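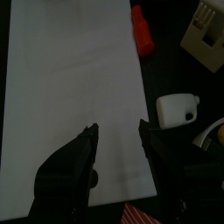 White sheet on the dark bench, Prurkberg workroom.

About Gallomeo

Gallomeo is a paper conservation and bookbinding workshop in Prurkberg. Noémi Halász opened it 13 years ago in the back half of a former shoe repair shop, and Octavio Lucero joined her as a partner two years later. There are now four of us.

We repair family Bibles, maps, council minute books, recipe books and school registers. We also make new bindings and boxes to order. Noémi handles flat paper and maps. Octavio does the sewing, leather and cloth work.

Most of our work comes from private owners. We also look after the Nugroho collection, a set of 41 station ledgers with heavy water damage. Almost half are finished and back on the shelf.

Quotes are free and written down before any work starts. A simple rebind usually takes 21 working days. Mould jobs take longer and are kept in a separate room.

The workshop is open by appointment. Evening binding classes run from 6 pm and are limited to four people. We close for the second half of December. Parking is behind the building, off the laneway. Please don't tape torn pages before you bring them in.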